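Filed under: Fiction / Short reads / Staff writing

The Level at Eltow

The gauge at Eltow stood in a brick hut above the weir and recorded the height of the river every 4 minutes. Svenja Pichler had looked after it for most of her working life. The figure was taken from a float in a pipe, corrected for temperature, and sent down the line to Frei, where it was added to a table. 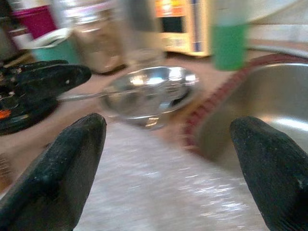 Workeo Writing Group, Hydrology Section

In May the table began to disagree with the river. The painted board on the bank read 57 centimetres. The float read 57 centimetres. The table at Frei read 61. Svenja checked the pipe for silt and found a normal amount. She changed the float cable, logged the change and waited for the next reading. It was 61.

She telephoned Frei. The clerk there confirmed that the table was correct.

"It doesn't match the board," she said.

"The board isn't an instrument," said the clerk.

This was true under the regulations. She wrote it in the log.
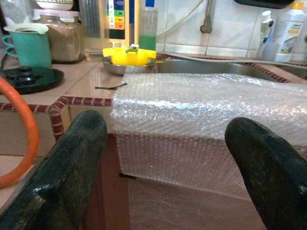
On Sunday she walked upstream with a staff and a level, taking a sight every 100 metres. The fall of the bed was as surveyed. The banks had not moved. At the old ford the water came to the second rivet of her boot, as it had every spring, and a man on the far side was washing a bucket. She asked him whether the river seemed high.

"It was higher tomorrow," he said, or she thought he said. The weir was loud.

She returned to the hut and compared the records. With the Frei table moved back by one day, the two sets agreed to the millimetre for 2750 readings in a row. After that her own set ended and the other continued.

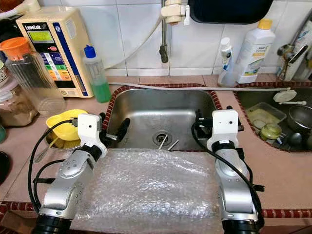
The remaining readings climbed slowly until midnight, then quickly. The last was well above the sill of the hut door. She copied it out twice, by hand, with the time beside it.

The regulations had a form for a faulty float and a form for a faulty line. She used the second, crossed out "late" and wrote "early". Then she unscrewed the recorder from the bench, put it in the van with the log and the spare cable, and drove up to the road.

The sky was clear. She parked facing the river and took out her sandwiches.

More from this section
Datum Point
A Short History of the Plitix Lock
The Second Surveyor
Notes on a Dry Well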